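Zirkeo Releases Version 3 of Dai Manipulation Planner

10 Oct 2026

TORADSTEAD – Zirkeo has released version 3 of Dai, its planning and control package for robot arms working with doors, drawers and other articulated furniture. The release replaces the fixed approach poses used in version 2 with a contact planner that selects a grasp, a pull direction and a wrist path in a single optimization step. It also adds a wrist-view pose estimator and a new log format.

Dai is used with arms that carry a parallel-jaw gripper. In earlier versions, an integrator had to supply a handle frame and an opening axis for each piece of furniture. Version 3 estimates both from the wrist view and the joint state, then corrects the estimate while the arm is moving. The handle frame can still be supplied by hand, and the planner will treat it as a prior with a configurable weight.

Development and regression testing were done in simulation. The test suite, called Zurnby, generates kitchen layouts with different surface textures, handle shapes and door positions. Each layout is run from 14 start poses. The full suite contains 3543 episodes and is run against every release candidate.

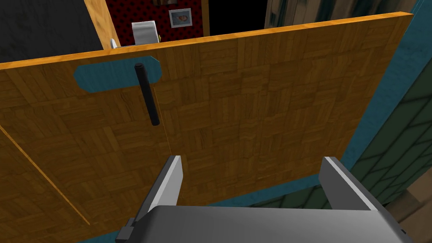 Handle detection accounted for most of the changes to the perception module. The version 2 detector used a color and texture contrast step before fitting a shape, and it performed poorly on surfaces with strong repeating patterns. A parquet-style door is a difficult case for that method, as the small tiles of alternating strips produce edges in two directions over most of the view. In layouts such as this one, with a black cylindrical handle hanging from an oval teal-blue plate, the new detector fits the plate and the handle as separate parts and reports a confidence value for each. If only the plate is found, the planner holds the fingers at a standoff distance and requests another view.

Lindalva Evangelista, who leads planning software at Zirkeo, said the separate confidence values were added at the request of the controls group. "The old interface returned one pose and one number," she said. "When the number was low, the controller had no way to tell whether we had the wrong handle or the right handle with a bad angle. Those two cases need different motions."

The angle estimate is handled by a small filter that runs at the control rate. It takes the fitted handle axis, the measured finger gap and the commanded wrist pose, and it returns an updated grasp frame. The filter can be reset from a behavior script. It also resets by default after a failed grasp, a change from version 2, where stale estimates could carry over into the next attempt.

Finger placement is the second area of change. The planner now treats the two fingers as separate contact bodies when it checks for collisions. Version 2 used one box around the whole gripper, which kept the fingers well clear of the door but also ruled out many usable grasps on short handles. With separate bodies, the planner can accept a pose in which one finger is close to the handle while the other still has clearance, then close the remaining gap under a velocity limit.
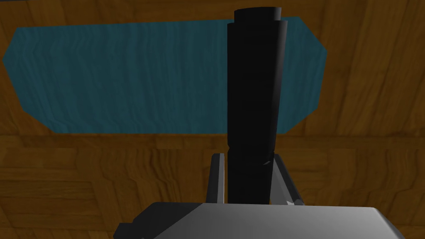 Simulated wrist view with the black handle between the gripper fingers and the teal shape behind it.

The closing motion has its own state in the controller. During this state, the arm is compliant in the direction across the fingers and stiff in the other directions, so that an off-center handle moves the wrist sideways before the grip force builds up. The stiffness values are set in the robot profile. Zirkeo supplies default profiles, but the release notes recommend tuning the cross-finger value on the target arm before raising the closing speed.

Once the grip force passes a threshold, the controller starts the pull phase. The first part of the pull is a short probing motion along the estimated opening direction. Measured forces from the probe are used to classify the joint as a hinge or a slide and to fit its axis. The remaining path is then planned in segments, with a new fit after each segment. If the fit error rises above the limit, the arm stops, relaxes the grip and repeats the probe from its current position.

Evangelista said the segment length was the parameter that took the longest to settle. "Short segments track the hinge well, but you pay for a stop at each one," she said. "We ended up scaling the length with the fit error, so a well-behaved door gets long segments and a bad one gets short ones." The scaling can be turned off for users who need fixed timing.

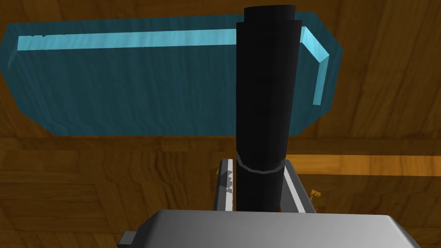 Segment data is also written to the new log format. Each record holds the handle estimate, the joint fit, the commanded and measured wrist poses, and the reason for any state change. Logs from version 2 can be converted with a command-line tool included in the package, although the converted files will have no per-part confidence values. The viewer opens both types and can step through a pull one control cycle at a time.

Two limits remain in this release. The estimator does not model handles that move relative to the door during the pull, and it treats any such motion as measurement noise. Flush pulls and recessed grips are also outside the current detector – those still need a handle frame from the integrator. Zirkeo lists both items as open in the release notes.

The Zurnby test suite is available to Dai license holders as a separate download. It includes the layout generator, the start pose files and the scoring scripts. Users can add their own handle meshes, provided that the collision geometry is split into convex parts. Texture sets can be replaced without regenerating the layouts.

Existing behavior scripts will run under version 3 with 2 exceptions. The call that returned a single handle pose has been removed, and the gripper standoff is now given in the handle frame instead of the tool frame. The migration guide has before-and-after code for both. Robot profiles from version 2 load with a warning and use the default cross-finger stiffness until a value is entered.

A maintenance update is planned for November. It will cover the profile loader and a reported delay in the viewer when large log files are opened.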